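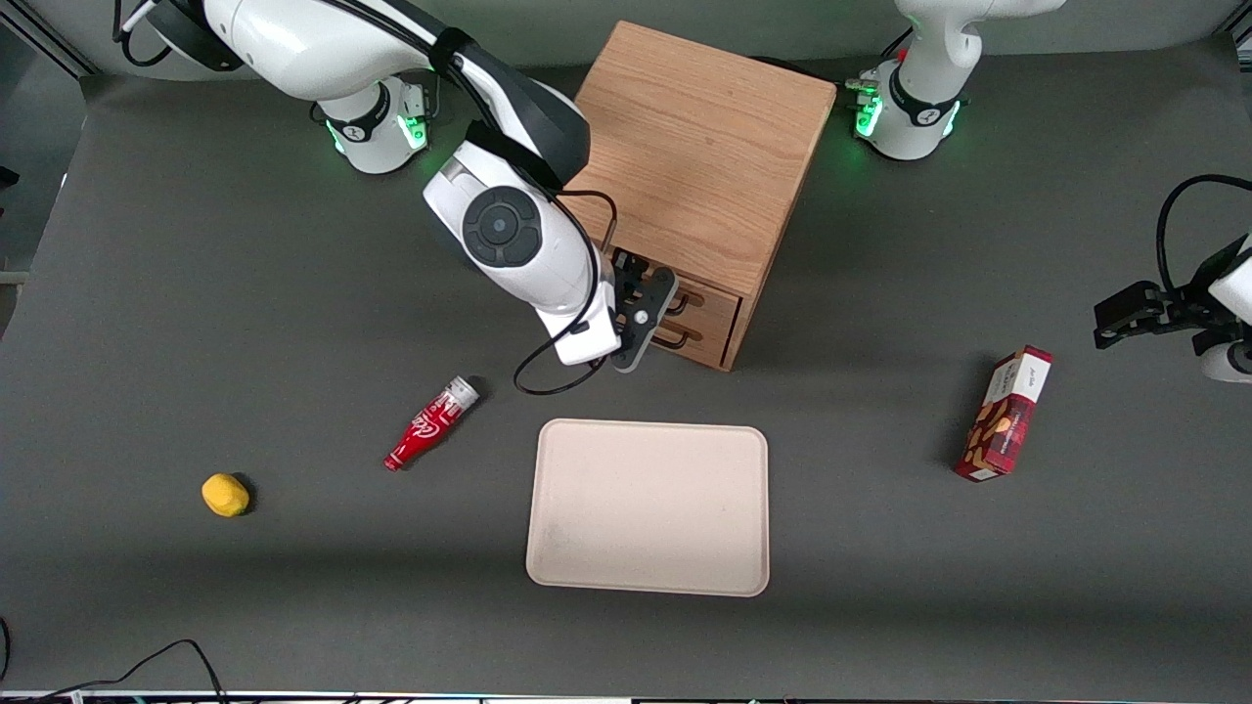 Sat through the Plundex pitch for our wastewater plant. Automatic aeration control, ammonia probe in the basin, blowers ramp up and down by themselves. Pays for itself in 60 weeks, they say. I have questions.

First one. The savings chart compares against blowers running flat out all night. Who does that? We've had a timer and a DO setpoint for years. Compare against that and show me the chart again.

The Elen plant gets quoted as the success story. Their blower power went from 3,858 kWh to 2,114 kWh a day. Great. They also swapped out every diffuser in the basin that same spring. It's in a footnote on slide 50.

I asked Khurram Baloch, who ran nights at Elen back then, how much was the controller. "Some of it." That's the most believable number I've heard so far.

Probes. An ammonia probe in mixed liquor drifts. Someone has to pull it, clean it and check it against a lab sample. The quote has zero labor hours for this. Zero!

And what does it do when the probe reads garbage? The rep said it "falls back to a safe mode." Safe for the permit or safe for the power bill? He's getting back to me.

Raffaele Martinelli thinks I'm being a crank and we should just trial it on one basin through July. Fine. One basin, old diffusers, same operators, and we read the meter ourselves.

Still waiting on that safe mode answer btw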